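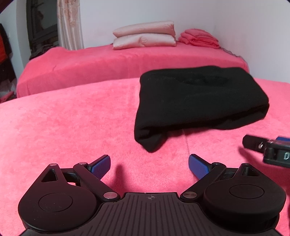
Upstairs, August.

Home | Notebook | Recipes | Suppliers | Contact
Print this page | E-mail this page

August, madder bath, second try

Started at 9. Same Sarnard wool as last time, two-ply, from the same cone. Dry weight of the skeins together 188 g. Scoured the evening before and left in the bucket overnight with the lid on. Squeezed out by hand, no spinning.

Mordant was alum only. I left out the cream of tartar because the last batch went toward orange and Teodora Karagiannis thinks the tartar did it. I think it was the heat. We changed both this time, so we won't know which of us is right, but we need the color for the Delaunay order more than we need the answer.

Flondora madder, the ground one. Soaked in cool water for 2 hours and strained through the old pillowcase. The cloth clogged twice and I scraped it down with a spoon. Next time use the coarser cloth first and then the pillowcase.

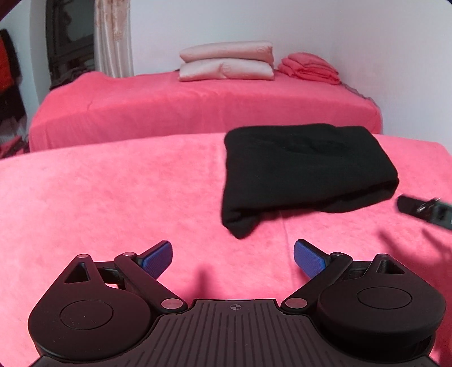 Bath went on the Lorkik plate at the low setting. The dial reads hot — what it calls 60 came out at 66 on the glass thermometer, so I turned it down and checked again every few minutes until it settled. Please write the thermometer reading in the book and leave the dial number out of it. Half the old entries are no use for this reason.

Wool in once the bath had settled. Turned the skeins gently from below with the glass rod. Color took slowly at first, then came up fast in the second half hour. Took one short skein out early as a reference and tagged it with string, two knots.

pH strip before the wool went in was 6. I added a pinch of chalk and didn't test again, which I should have.

Heat off before lunch. Left everything to cool in the pot.
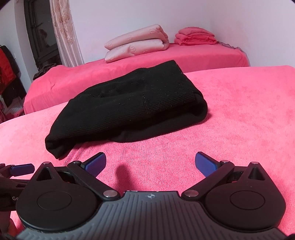 Rinsed late afternoon. First water came off rusty, then pale, then nearly clear. The main skeins are a proper brick red, a bit browner where the ties were. The ties were too tight again. Figure-eight ties, loose, please. The early skein is closer to salmon and I like it, though it isn't what Delaunay asked for.

To do:
- rub test on white cotton once dry
- one strip in the window, half covered with card
- order alum, jar is nearly out
- exhaust bath is in the lidded bucket under the sink, don't pour it away

Teodora wants to try iron on the leftover bath. Fine by me, but in the other pot.

Contact | Copyright, all rights reserved | Back to top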